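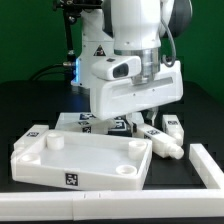 Gemgate Table Assembly Kit - my notes after nearly 12 weeks

I bought the Gemgate kit to give our arm something harder to do than stacking cubes, and boy, did it deliver! You get a little white table in pieces: a flat top, legs with threaded ends, and a tray to stand things in. The fence sections come in the box too, and I'd set those up first so everything starts from the same corner.

The markers come already stuck on, which saved me a whole afternoon (the old Sulwood set made me print my own).

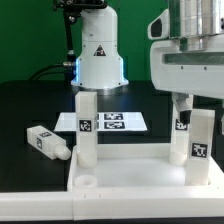
Legs are where you'll spend your time. Picking one up is easy enough, but getting it lined up and threaded straight took me 300 tries before I was happy with my settings - and I'm still fiddling with grip force. White parts under bright lights can wash out a bit, so turn your lamps down.

I paid $288 plus shipping from Hukham, and spare legs are sold separately. Get a couple. Mine took 8 days to arrive.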